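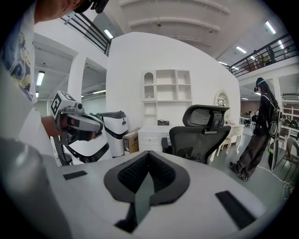
Re: [clerico-users] marker pose jumps when both grippers are close
From: Sotiris Spanos
Date: May 5, 2021

Mazurek wrote:
> We replayed 205 of the hand-held episodes through the planner and
> 4 of them make the wrist flip in mid-air. The cube pose looks fine
> until the two grippers come near each other, then it turns over for
> a few frames and comes back as if nothing had happened. Is this the
> filter, or are we holding them wrong?

You're holding them fine. It's the old square marker problem: seen nearly face on, a flat marker has two poses that fit the corners almost equally well, and our solver picks whichever has the smaller error in that frame. Give it a bit of blur and it changes its mind. The filter then smooths the change of mind into a graceful pirouette, and the planner, being obedient, plans it.

I reran your worst episode with the solver log on. It has 1,072 frames, and the flips all fall in stretches where only one face of the cube was picked up. With two faces in view I couldn't make it go wrong, and I did try.

What I'd change, in order:

Set pose_candidates to 2 in the tracker config, so both answers reach the filter. The default is 1, for which I have only myself to blame.

Turn on gate_rotation. It drops any candidate that would need the wrist to turn faster than 600 degrees a second. If one of your operators can beat that, please send me the episode.

Leave the smoothing window alone. I know Clunier's notes say to widen it. That hides the flip in the plot and leaves it in the data — I lost most of a September to this.

The gate is on the grarkel branch, not in main. It still falls over if the first frame of an episode has no marker in it, so trim those before you replay. Patch for that when I've worked out why the test passes.

Could you post the 4 episode names? I only have the one.

Sotiris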